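4.2 A superfície de transição

Os participantes do estudo Tralenside descreveram quase sempre a arrumação como uma sequência: tira-se do armário, pousa-se, guarda-se. O verbo do meio foi o que menos atenção recebeu nas entrevistas e o que mais trabalho nos deu na codificação. Das 2,526 entradas do diário de objetos, uma parte incómoda diz respeito a coisas pousadas "só por um bocadinho", unidade de tempo que a literatura ainda não conseguiu normalizar.

Chamamos superfície de transição ao tampo onde convivem objetos com destinos diferentes. Valente (Leonilde, não o adjetivo) propôs que a proximidade entre eles indicasse intenção de os guardar juntos. A Figura 3 aconselha alguma prudência: a mala ocupa o lado direito do tampo com a autoridade de quem chegou primeiro, e a loiça arranja-se como pode. 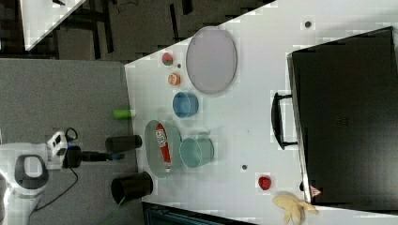 Figura 3. Superfície de transição com mala preta deitada, prato oval cinzento, copos de lado e objetos pequenos.

O prato cinzento, a maior peça de loiça sobre a mesa, não tem nada que se pareça com uma categoria comum à do pacote vermelho pousado na taça transparente. No esquema Cernano, o pacote e a taça contam como 2 objetos; no esquema Meklow, contam como um conjunto, visto que um contém o outro. Mantivemos ambas as leituras - a discussão entre codificadores já ia longa - e assinalámos a divergência no anexo.

Os copos deitados levantam outra dificuldade. O esquema Cernano prevê "arrumado" e "por arrumar", mas é omisso quanto à posição horizontal. Foram registados como "por arrumar", com uma nota de protesto à margem.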